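**Ticket 2617 – Stock counts wrong after import, office supplies list**

Status: closed
Opened by: Valdir Sales, Lasetura
Handled by: Killau support desk
Product: Arabzadeh inventory, web version
Priority: normal

**First report**

We moved our supplies list into Arabzadeh in July. Since the import, the on-hand number for some items is far too high. The one that got noticed first is paper cups. The system says we have 2,617 on hand. The shelf sheet I keep says 133. Other items look fine, for example printer paper and trash bags. A few look off but I haven't checked them yet.

What I tried before writing in:

- Logged out and back in, same number.
- Opened the item on another computer, same number.
- Ran "Recalculate stock" from the item menu. It finished with no error and the number did not change.
- Deleted the last adjustment and entered it again. No change.

I don't want to overwrite the count by hand until I know where the extra came from, because the reorder alert depends on it. With the count this high the alert never fires.

**Support, reply 1**

Thanks for the details. Please send:

1. The original import file, not the copy saved by the system.
2. The history tab for the paper cup item, exported as CSV.
3. The unit settings for the item (Item > Units > Show all).
4. Your list has three entries with nearly the same name, and I want to be sure we are on the right one.

Please leave the other cup entries alone for now.

**Valdir, reply**

Import file and history attached. Unit settings copied below.

```
Item: CUP PAPER WHT PRINT
Base unit: each
Purchase unit: case
Units per case: 500
Stock unit on import: (blank)
Reorder point: 200
``` 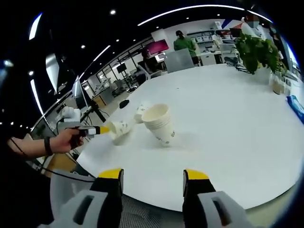
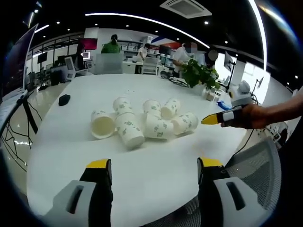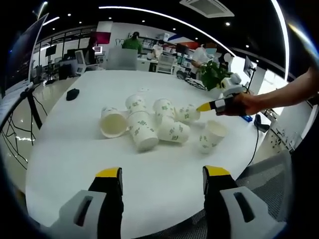 White paper cups, item CUP PAPER WHT PRINT.

The other two entries are the plain cup, which we stopped buying, and a clear plastic one for cold drinks. Those two have zero stock and that is correct.

**Support, reply 2**

Got everything. It is the right entry. Findings so far:

- The import file has a column called "Qty" and no column for unit. The last line for this item has a quantity of 4.
- The history shows that line came in as four cases, so the system added 2,000 cups.
- An older adjustment of one case is also in the history, with no user name on it. That is another 500.

That leaves 117 that I can't explain from the import. Does the number mean anything to you?

**Valdir, reply**

The 4 was four cups. Someone in our India office put their own leftover count on the same sheet before it was sent over. It should not have been on our list at all.

The 117 is what I had on hand before the import. I counted 133 after that because we found a sleeve of 16 behind the filters. So 117 is a good number, just old.

I don't know about the one-case adjustment. We have not bought a case since the import.

**Support, reply 3**

That accounts for all of it. The one-case adjustment was made by the import tool. When the stock unit is blank and the item has a purchase unit, the tool creates an opening entry of one purchase unit to "start" the item. This is a known fault in the version you imported with. It only affects items that have both a base unit and a purchase unit, so printer paper and trash bags (single unit on your list) were not touched.

Steps to fix:

1. Go to Item > Units and set the stock unit to "each". Save.
2. Open History and reverse the import line with quantity 4. Use Reverse – do not use Delete, or the totals table keeps the old value.
3. Reverse the opening entry of one case.
4. Run "Recalculate stock". It should now show 117.
5. Enter an adjustment of +16 with a note.
6. Check that the reorder alert appears on the dashboard. It can take a few minutes.

**Valdir, reply**

Did steps 1 to 4. It showed 617 after the recalculate. I had reversed the 4 line only. Step 3 had not saved, the button was gray until I reloaded the page. Reloaded, reversed it, ran it again, got 117. Added the 16. Now shows 133 and the alert is on.

Found two more items with the same opening entry, coffee filters and the small napkins. Fixed both the same way.

**Support, closing note**

Cause: blank stock unit on import, plus automatic opening entry. The gray Reverse button after a previous reversal has been logged separately. Before the next import, please add a "Stock unit" column and fill it in on every row. Closing at the customer's request.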